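REPORT OF THE ASSESSOR, GRORKDALE

The Assessor attended the Makris workshop at Grorkdale on 7 Sep 2021, in accordance with the terms of her appointment. The question before her was whether the machine supplied by Tarkard could be entered on the roll of household help, and under which grade.

Vasiliki Papadakis had graded 23 machines before this one. Three had folded a towel. One had folded the same towel until the power was cut, and the district of Viststead had since declined all further trials.

The applicant's representative stated that the machine had completed 3760 practice runs during August. The Assessor recorded the figure and asked to see one run.

The task was cord work. The household schedule lists it between the tying of parcels and the lacing of children's boots, and allows 500 points for it out of a possible 600. The Assessor had questioned that weighting in writing on two occasions. Her mother had laced boots for a living and had never been awarded points of any kind.

The fingers closed on the cord. The representative began to speak and was asked to wait.

For some time the machine held what it had been given. It did not pull. The Assessor, who had prepared the word "inadequate" in the margin to save time, found that she was leaning forward in her chair — a posture the guidelines discourage.

"Is it thinking?" she asked.

"It is holding the cord, madam," said the representative.

She wrote this down as his answer. Under "Fit for general household duties" she entered "No". Under "Fit for cord work" she entered "Not yet", although the form offered no such choice, and she initialled the change. She then asked that the run be continued, and that someone bring her a cup of tea. 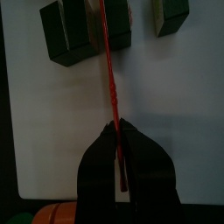
Cord work, Grorkdale: the red cord between the fingers.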